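# Leaderboard stuck after round two, handicap scores not carrying over

Opened November 1, 2019. Category: Live scoring / golf. Status: resolved, with one small thing still to watch.

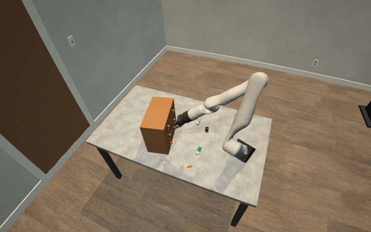 Hello, and thank you in advance for your patience, as I tend to write these the way I talk. I look after the scoring for our two-day club championship at Derine, which is played over two courses: the parkland one everybody knows and the shorter one out by Hviid. We have used Flutotix for the live leaderboard since March and on the whole we've been very happy with it. Members follow along on their phones from the bar, and I no longer have to stand on a chair with a marker pen.

The trouble began at the end of the second round. The gross board was perfect. The net board still had everyone on their first-round totals, so a player who had gone round in the best score of the day was sitting well down the page, and I had a fair number of people coming up to tell me so (very politely, I should say!).

**What I tried first**

- Closed the round and opened it again. Same result.
- Pressed "Recalculate" on the net board. The little wheel spun, it said "Done," and nothing moved.
- Logged out, logged in on the office laptop instead of the tablet. Same result.
- Re-entered one card by hand. The gross total changed and changed back as it should, but net stayed put.

We have 124 players in the field, so I did not want to go re-entering cards one at a time unless there was no other way around it.

**Reply from support**

Thanks so much for such a thorough report, it saves us a lot of back and forth. Could you open Event > Courses and tell us what you see beside the second course under "Handicap table"? Also, please don't delete the round. The hole scores are all there on our side and we'd like to keep it that way.

**Update from me**

Found it, I think. Next to Hviid it says "Ceno (archived)." Ceno was the program we had before, and when we moved over, the old course tables came along with everything else. I had forgotten all about it. The parkland course has a proper Flutotix table because I set that one up fresh in the spring, and I must have meant to do the other one the same week and gotten called away.

I tried to pick a new table from the list and it was grayed out.

**Reply from support**

That explains it. The net board can't read an archived table, so it keeps the last total it was able to work out. The menu is gray while a round is marked final. Here is the order that should get you going:

1. Set round two back to "In progress." Leave round one alone.
2. Go to Event > Courses, choose the second course, and press "Create table from scorecard."
3. Check the stroke index for each hole against your printed card. Imported cards sometimes have a pair swapped.
4. Save, then set round two to "Final" again.
5. Press "Recalculate" once and give it up to 10 minutes.

**Update from me**

Well, that did the trick! I did have a swapped pair, as it happens: holes 4 and 7 were the wrong way around, so I'm very glad you mentioned it. The net board filled in while I was making a cup of tea, and the leader changed, and then there was a bit of a cheer from the other room.

I went through the top of the board with a pencil and the paper cards and every total agreed. Prizes went out in the right order, only a little later than planned.

**Still to watch**

The export for our records stops at 2000 rows. It doesn't matter for the championship totals, but the hole-by-hole file for both rounds runs longer than that and the tail end is missing. For now I've saved each round as its own file and then pasted the remainder in from the screen, which was slow going but fine. If there's a setting for it, I would love to know where it is.

**Reply from support**

No setting yet, I'm afraid. I've linked your note to the open request for longer exports and you'll get an email when it changes. In the meantime, filtering by course and then by starting hole before you export should keep each file under the limit and spare you the pasting. I'll leave this ticket open for the export part and mark the leaderboard part resolved.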